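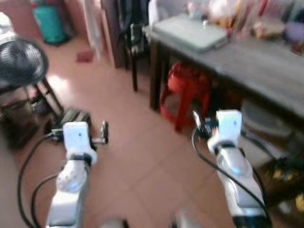 White arms, black cables, tiled floor.

1/ Right, I promised Rosalie I'd write something about penfriends, so put the kettle on, because I do go on a bit once I start on this (you know this, you follow me).

2/ I've been writing to Embla Granström since we were both at school. Her first letter was one page of very careful English about her rabbit and her brother, in that order. I wrote back the same evening and then fretted for weeks about whether I'd put enough stamps on.

3/ People ask what on earth we find to say. Mostly small stuff! What's growing, what's broken, who has fallen out with whom over a hedge. She lives 560 miles away and I know more about her neighbours than I do about mine.

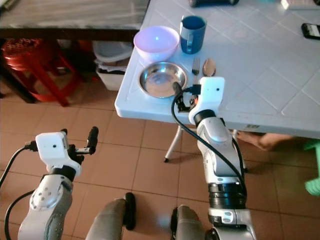

4/ Which brings me to paper. Please don't save the nice paper for best. I had a box of Cliretti cream sheets sitting in a drawer for years, waiting for news grand enough to deserve them, and by the time I opened it the envelopes had all glued themselves shut. Use it for the hedge gossip.

5/ Pens: whatever you've got. Tùng swears by his Gurneck fountain pen and his handwriting is a joy, but he does get through a lot of blotting paper. I'm a biro woman and always will be.

6/ If you're starting from scratch, the Plelimine letter exchange is still going and still lovely. You send in a little paragraph about yourself and they match you with 2 people. Szymon found both of his that way, and one of them has since been to stay and mended his gate.

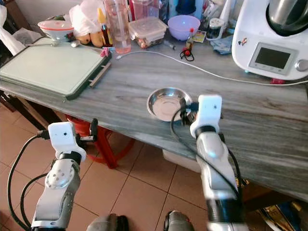
Thread last edited: June, 4.20 pm

7/ Adding this bit as a few of you asked about long gaps. Just write again! Bheki left me without a word for a whole winter once and then sent eleven pages, with a pressed leaf and a soup recipe, and not one line of apology. Best letter I had all year.

8/ I do keep them, yes. The old ones are in biscuit tins by sender, and Embla has her own tin with 348 letters in it, which I only know as she asked me to check whether she was ahead of me. She is, by miles, and she's been very gracious about it.

9/ Anyway, I owe Rosalie a reply myself and the last post goes at half past five, so I'm off to find an envelope. Tell me who you'd write to if you had a stamp in your hand, I'd love to hear.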